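About Trovedier

We test laundry robots and publish the faults. Vendors' claims don't impress us much, including our own from 2018.
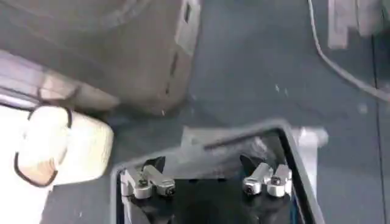

What went wrong

On 17/11/2018 a gripper kept pulling on a washer door that was still locked. The force limit was set at 85; it should have been 34. Muchen Meng hit the stop. 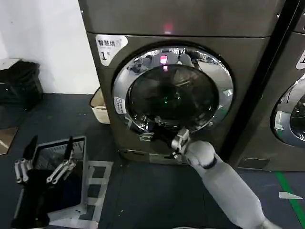 The supplier called it a one-off. We doubted that, ran 600 more door pulls and logged 8 repeats. Muchen Xiong now signs off every limit before power goes on.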